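Home testers and a part-time fault logger wanted -- Drotenel home robot project

Hi all, it's Thongchai Chareonsuk again. Some of you signed up last September and have been wondering why you never heard back from me, so let me start with that.

We had a grip fault. One of our two-armed robots was clearing up in a living room in Ketmont when the right gripper closed and wouldn't let go. The software thought the fingers were open, so it went ahead and pulled the arm back, and it took a side table along with it! Nobody was hurt, but a lamp got broken and the homeowner got a pretty good scare, and I hit the stop button a lot later than I should have. We pulled every unit out of people's homes that same evening.

We went back through 2,584 logged grasps after that and found 3 more where the fingers and the software disagreed. Those had all sorted themselves out before anyone noticed (which bothered me more than the lamp did, to be frank). The cause was a position sensor in the wrist that drifts when the arm has been working for a long stretch. Virnach, who make the sensor, have sent us a new version and we've been running it in our own space.

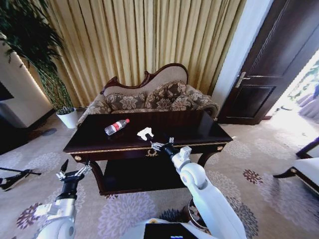

So now I need people, and there are two ways to help.

First, homes. I'm looking for four households in Ketmont or Bunnag that will let us come in for two visits each. The jobs are small stuff, like picking up a bottle or a bit of trash from a coffee table. Carpets are great, and so is furniture with curved legs, fancy edges and all that -- plain office tables don't teach us much. Please no kids under 12 or loose pets in the room while the arms are powered. One of us stays within reach of the stop button the whole time, and we cover any damage, in writing, before we plug anything in.

Second, a fault logger. It's a paid part-time spot for three months. You'd sit in on visits, write down whatever goes wrong in plain words, and call a stop whenever you don't like what you see. You don't need my okay for that and you won't get grief about it afterward. No robotics background needed! I'd love somebody who has worked in a kitchen, a warehouse or a daycare, anywhere you learn to keep one eye on everything.

If you want to read the full write-up of the fault before deciding, ask and I'll send it, photos of the lamp included. Same goes for the people who signed up last time -- your names are still on my list but I won't assume you're still in, so drop me a line either way.

Reply through the contact form on the Drotenel page and put "homes" or "logger" in the subject.

Posted May 13, 2024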